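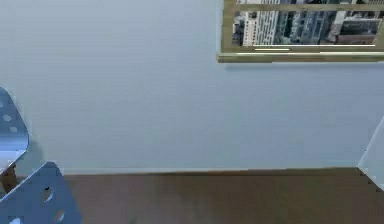
Did the Indlow still carry her sweep winch when she was reassigned to escort work?
The winch stayed aboard. The stores ledger lists grease and a replacement brake band for it after the reassignment, and the engineer signed for both.

That settles the point Fares Farah raised on the display text. The line reading "stripped of her minesweeping gear" has to come out. Suggested wording: "sweep wires and floats landed, winch retained." The floats are signed over to the depot on page 34 of the ledger. The wires are on the same receipt, entered by length, 1,000 fathoms in total. No receipt for the winch in either volume.

Ledger condition: volume one is sound. Volume two has a split joint at the front board and old pressure-sensitive tape over the first gathering. Tape carrier lifted at the corners with a spatula, adhesive residue still in the paper. Did not go further. Samira Boutros wants a solvent test on a blank margin before anything touches the ink, and I agree — the purple entries are copying pencil and will bleed.

Log against ledger, differences so far:
Deck log has the ship coaling on the forenoon watch. Ledger has the coal received in the first dog. Probably the ledger was written up once the lighter had gone.
Deck log names the tender as Issa throughout. Ledger has "Isa" twice, then Issa. Index under Issa.
Deck log gives no reason for the change of anchorage. Ledger no help.

The hand changes in the log at leaf 11. Raghda Awad reads the new initials as T.B., I read J.B. The muster list would decide it if we had the right quarter. Left as [?]B. in the transcript.
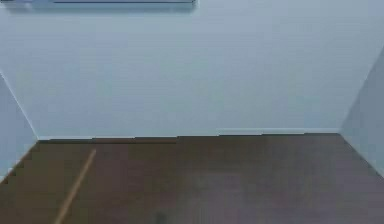

Detance, July

Solvent test done, 0920. Margin of the rear flyleaf, three spots. No movement in the paper size, slight tideline on the second spot, flattened out under blotter. Samira is content to proceed on the tape but only where it is clear of the pencil. Everything over writing stays as it is.

Signal lamp: shutter vanes free after cleaning, return spring weak. Tanko Ugwu measured the spring and would like to wind a new one. My preference is to leave the original in and display the shutter closed. If the lamp is ever demonstrated, fit a replica spring and bag the old one with the object number. Paint on the housing is two layers of gray over a buff undercoat. The upper gray runs over the screw heads, the lower does not, so the housing was off its bracket for the first coat.

Spring dimensions are in the object folder, not repeated here.

Seung-woo Yoon has finished the watch-by-watch positions for the Udano convoy. Eight of them were dead reckoning only, marked DR in the table. Please do not plot those as fixes. The noon position on the second day puts the ship well inland — almost certainly a transposed figure in the longitude. Transcribed as written, with a note.

Still open: muster list for the missing quarter, brake band part number against the builder's drawing, and a decision on the spring.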